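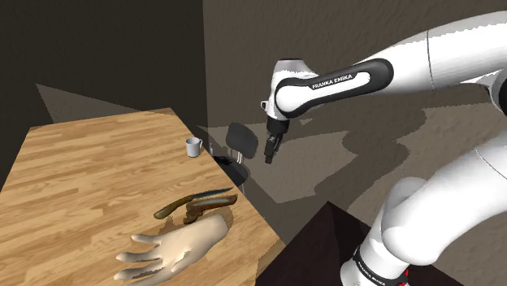 About Drarketti

Drarketti tests and repairs grasping software for robot arms. We work mainly in simulation, then confirm results on hardware at our shop in Gondirstead. Our clients are small labs and manufacturers who have an arm that does most of what it should and want to know why it doesn't do the rest.

How we started

The company came out of a fault. In May, while working under contract for Dufour, our founders Jytte Stougaard and Carter Thibodeau were running a tabletop clearing program on a seven-joint arm. The program had passed 413 simulated trials in a row. On the real arm, the gripper came down beside the table edge, missed the table completely and kept descending until the torque limit tripped. The wrist flange was bent and one finger was cracked. No one was hurt, as the cell was fenced and the door interlock was closed.

The cause was a table frame defined from the wrong corner. In simulation, the same error placed the gripper off the side of the table, where there was nothing to hit. The scoring script checked only that no object had been knocked over, so a run in which the arm touched nothing was logged as a pass.

What we changed

Every project we take on now follows the rules written after that fault.

A trial with no contact is a failure unless the task calls for none.

The table frame is measured twice, by 2 people, and the values are compared before motion is enabled.

Downward travel outside the table boundary is limited to 30 mm.

Test layouts include items that need different handling: a mug, a knife, a pistol-shaped object and a model hand. The hand is treated as a person's hand in all scoring. Any closing motion near it stops the run.

A person reviews the rendered view of the first trial in each batch. Log files alone are not accepted.

Our people

Jytte Stougaard, simulation and fault analysis
Carter Thibodeau, hardware and cell safety
Jérémie Marty, grasp planning
Tanner Pelletier, client support and training

Reporting a fault

Clients using our Flillell test package should stop the arm, leave the cell closed and save the joint log before resetting the controller. Send us the log with the scene file and the software version. Fault reports are reviewed every Tuesday. Reports involving contact with a person are handled the same day, and the affected program stays locked until Carter has signed the release.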